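Gripper dropouts during two-handed cloth tasks

Applies to the Udus hand-held grippers, rev 3. Written up by Dilruba Gunawardena after session 623 at Vadcombe, where the right gripper stopped reporting jaw position twice while the sock task was running. The recording kept going and the bad stretch had to be thrown out.

Both dropouts came from the cable at the back of the grip. When the operator turns the wrist to pull the cloth tight, the plug takes the load – the locking collar had backed off and let it move.

Step 1. Repeat the movement

Take one end of the sock in each gripper and stretch it over the rack. Hold the tension and watch the jaw readout for both hands. A good channel stays steady. A bad one freezes or jumps to zero.
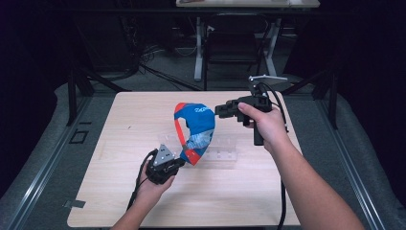

Step 2. Reseat the cable

Let go of the cloth and stop the recording. Power off the gripper before you touch the plug. Push the plug fully home, then tighten the collar by hand. Do not use pliers.

Step 3. Check the slack

Leave a loose loop behind the grip and turn your wrist both ways. If the cable pulls straight, feed more through and repeat step 1. If the readout still drops, tag the gripper and swap the cable.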